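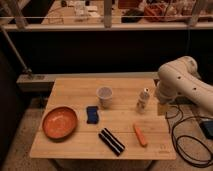

Visit to the Kirkthorpe shared workshop, 12th March

I went up to Kirkthorpe for the open evening at the shared workshop. I had been meaning to go since February, when their newsletter said the tabletop arm project had reached the point where other people could come and look at it. I have a half-finished arm of my own in the spare room, so I went mostly to see how they had solved the parts I am stuck on.

The workshop is behind the old Hrynyshyn printing works. You go in through the loading door, sign the sheet, and get a sticker. Parking is free after six but the lot is small, and I ended up on the street by the canal. Doors opened at 6:30 and the arm was due to run at 7:15.

The first half hour is a walk through the rest of the place. There is a wood room, a metal room with two lathes, a sewing corner, and a long electronics bench. Membership is $80 a month with a key and less without one. You can use the bench tools on your first visit, but the wood room needs a safety class. I asked about the laser cutter and was told it was down for a new tube.

The arm project is called Kordale, after the street where the first version was built in a garage. The group has been at it for two winters. The arm itself was bought secondhand, and what the members have built is everything else: the gripper mount, the table and its base, the control code, and the routine for teaching it new jobs. The arm is white and mounted off to the right of the table, and it reaches in over the back corner. The table is light butcher block, which surprised me. I had assumed they would use something flat black or gray, as I do, to make it easier for the camera to pick things out. The answer was that a kitchen counter is what people want the arm to work on, so they practice on something like a kitchen counter. The seams between the strips caused false edges in the early software and they had to work through it.

The job that evening was tidying. The table had an orange bowl on the left, and spread over the rest of it were a blue sponge, a black-and-white striped thing, a translucent cup, a small clear bottle with a light cap and a toy carrot. The carrot and the bowl are close to the same orange. The members said this was on purpose, and that a version from last fall that went mostly by color kept reaching for the rim of the bowl.

The run started a few minutes late. The operator typed in the name of an object, the arm went and got it, and it carried it over to the bowl. The sponge went in on the first try. So did the carrot, although the gripper took hold of it near the thin end and it swung a good deal on the way across. The cup took two tries. On the first one the fingers closed a little high and pushed it over, and somebody had to stand it up again. The bottle was fine. They left the striped piece for last and the arm got it on the second try.

They keep a log of every attempt, good or bad, on a clipboard and also in a file. Before the evening started the count stood at 498. I liked that the failures are written down with a short note on what went wrong. My own log stopped in week two.

After the run we were allowed closer. Some things I wrote down:

The gripper mount is the ninth version. The first eight are in a box under the bench and you can handle them. The early ones are printed and most of them have cracked in the same place, at the inside corner next to the screw holes. Version 9 has a larger radius there and a metal insert. My mount has the same sharp corner, so I know what I will be doing next.

The cables run over the floor at the side of the table. I asked if they had considered a cable chain. They had, and it is on the list, but the arm gets moved too often for it to be worth doing yet. They coil everything up at the end of each session.

There is a dark backdrop behind the table. It went up after people walking past at the back kept changing what the camera saw. Of everything they tried, that made the most difference for the least money.

Lighting is still a problem. The clear bottle is reliable in the evening and unreliable on a bright afternoon. They have tried diffusers and have not settled on anything.

The control code was started from a public package called Grestlow and has been changed a lot — enough that they no longer pull updates from it. A member offered me a copy on a memory stick. I have not got it to build yet, but I think the fault is my old compiler.

There was coffee and a tray of sandwiches in the sewing corner afterward. The talk there was mainly about whether to add a second camera or fix the floor first, as the table rocks slightly when the lathes are running. I would fix the floor.

If you want to go, the open evenings are monthly and the dates are on the notice by the loading door. Bring your own parts if you are building something. One man had brought a gripper finger in a sandwich bag and got twenty minutes of good advice on it. I am going to the next one with my mount and, if it is ready by then, the new wrist.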